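Why do plates go in a rack?

Quick one today!! Plates. You eat off them, you wash them, then what?

You could pile them flat. Lots of people do. But a wet plate lying on another wet plate traps the water in between. Air can't get in, so the water just sits there. Yuck.

Stand them up on edge and two things happen. Water slides down (thanks, gravity). And air gets in the gaps, so the rest of the water turns into vapour and floats off. That's called evaporation. Big word, easy idea.

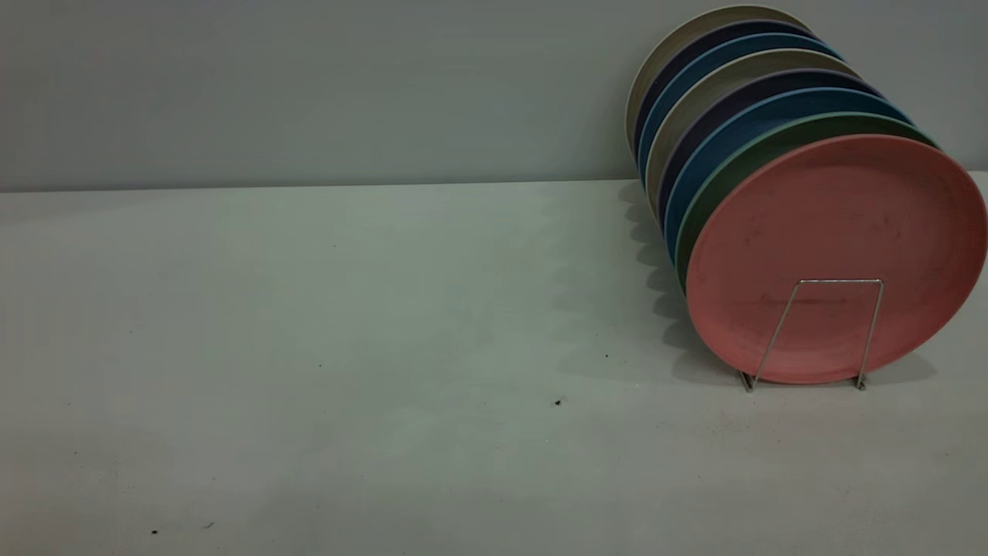
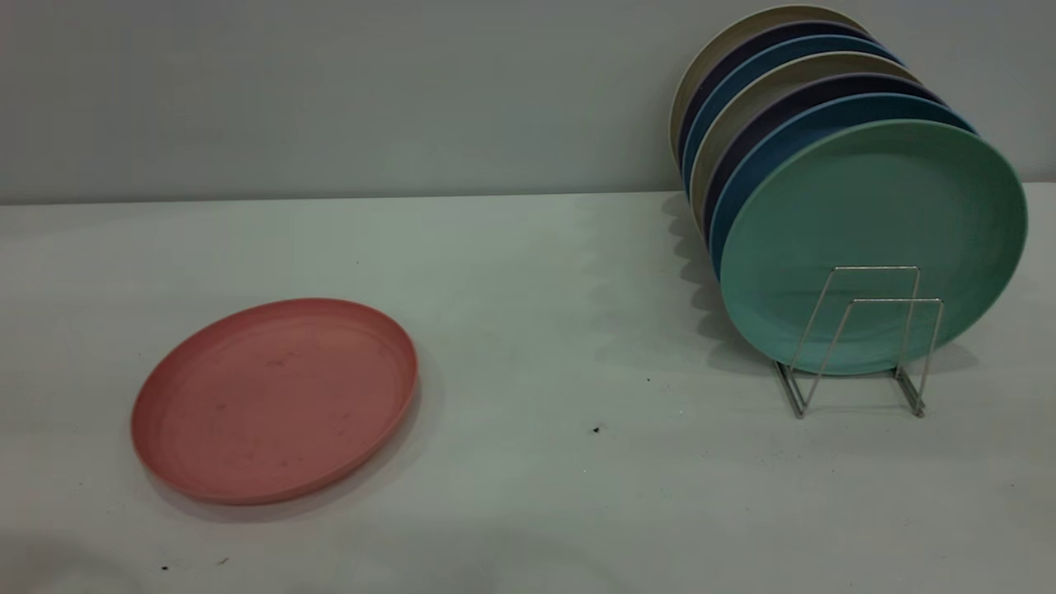 Plates in a wire rack. In the second picture the pink one is lying flat on the table.

Why wire? It's thin, so it hardly touches the plate. More room for air. It's stiff too, so it dosen't flop over when the plates lean on it.

And the rim, the raised bit round the edge? Keeps your gravy in. Beans too.

TRY IT
Get 2 plates the same (not the posh ones, ask first). Rinse both. Lay one flat, right way up. Stand the other in a rack. Go and do something else for a bit. Come back, feel both with a finger. Which one's wetter? Draw what you found.

Iqra Zaidi asked us if bowls work the same way. Sort of! They need more space becuase they're deeper. More on bowls in December.

Words by Heledd Wynne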